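Club robotique de Ditbridge
Projet Mangubat : point d'avancement pour la fondation Hinden
3 mai 2020

Bonjour à toute l'équipe,

Comme promis, voici de nos nouvelles ! Je vais essayer de faire moins long que la dernière fois (on m'a dit que les annexes avaient un peu débordé, j'ai compris le message).

Pour celles et ceux qui prennent le dossier en route : Mangubat, c'est le projet de nos élèves pour le concours Idau, dans la catégorie « gestes de la maison ». Le bras qui est au club devra plier du linge, et pour lui apprendre on enregistre d'abord des gens qui le font avec une pince dans chaque main. Depuis la fermeture du local, tout se passe à domicile, et franchement je craignais le pire. Eh bien non, les élèves se sont pris au jeu et je reçois des enregistrements presque tous les jours.

Où en sont les enregistrements

On vous avait annoncé 300 séquences, on en a 295 de propres dans le dossier commun. Il y en a eu davantage, mais j'ai écarté celles où le câble s'était débranché en route et celles où la lumière changeait trop. On s'est tenus aux vêtements du quotidien, des hauts, des pantalons, des jeans, et chacun travaille sur son propre lit, avec les draps et les couvertures de la maison.
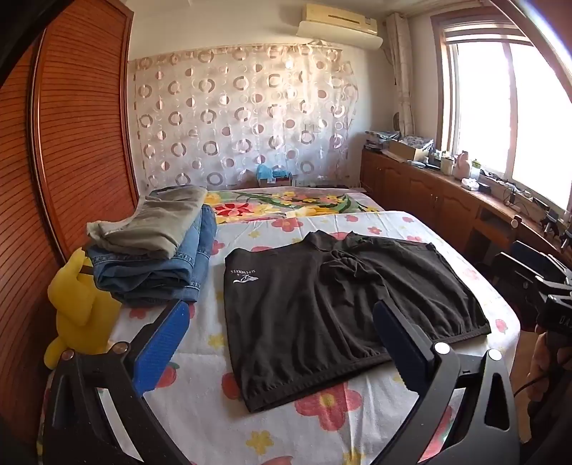
Le gros débat du mois, c'était l'ordre des gestes. Une partie du groupe voulait imposer une seule façon de plier, la même pour tout le monde, et l'autre trouvait ça triste et pas très réaliste. On a coupé la poire en deux : la méthode est fixe pour les pantalons et libre pour les hauts. Je ne sais pas encore si c'était la bonne décision, on verra bien quand le modèle tournera, mais au moins la discussion par visio a été très animée (les micros coupés par accident aussi).

Ce qui coince encore

Les vêtements sombres, toujours eux ! Dans les plis noirs, notre programme de repérage perd complètement le bord du tissu. On a essayé d'éclaircir les vidéos après coup, c'est un peu mieux mais pas suffisant. Diane Leclerc, qui suit la partie vision, propose de réentraîner le repérage avec beaucoup plus de noir et de gris foncé, et je lui ai dit oui tout de suite. Du coup, la consigne pour la nouvelle série est de prendre ce qu'il y a de plus foncé dans l'armoire.

L'autre souci, c'est la ceinture des pantalons. Il faut la saisir par les deux bouts, et avec des pinces on n'a pas du tout la finesse des doigts. Les élèves ont d'abord beaucoup râlé, puis ils ont pris le coup de main, et je vois bien la différence entre les premières vidéos et celles de ces derniers jours.

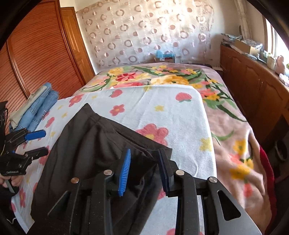
Côté budget

Rien de bien méchant. On a racheté des patins pour les pinces et 2 cartes mémoire, et il a fallu payer les envois postaux, que personne n'avait prévus dans le budget de départ, moi la première. La ligne « déplacements » n'a évidemment pas bougé. Si vous êtes d'accord, j'aimerais en basculer une partie vers les envois et le stockage en ligne, dites-moi simplement s'il vous faut un formulaire ou si un courriel suffit.

La suite

Nous sommes 15 en comptant les encadrants, et tout le monde veut continuer, ce qui me fait vraiment plaisir vu les circonstances. Dans l'immédiat il nous reste à finir la série de vêtements foncés, puis à étiqueter tout ça (début du geste, prise, pli, lâcher). C'est la partie la moins drôle, alors on la fera à plusieurs, en visio, avec de la musique.

Les essais sur le bras lui-même attendront la réouverture du local. Le concours est toujours annoncé pour novembre et je garde cette date dans notre planning tant qu'on ne me dit pas le contraire. Si elle est repoussée, on en profitera pour s'attaquer aux chemises, que les élèves me réclament depuis le début et que je repousse lâchement à cause des boutons.

Je vous envoie le tableau des dépenses à part, avec les justificatifs scannés. Il en manque un pour les envois postaux, je le cherche !

Merci encore pour votre soutien et à très vite,

La responsable du projet Mangubat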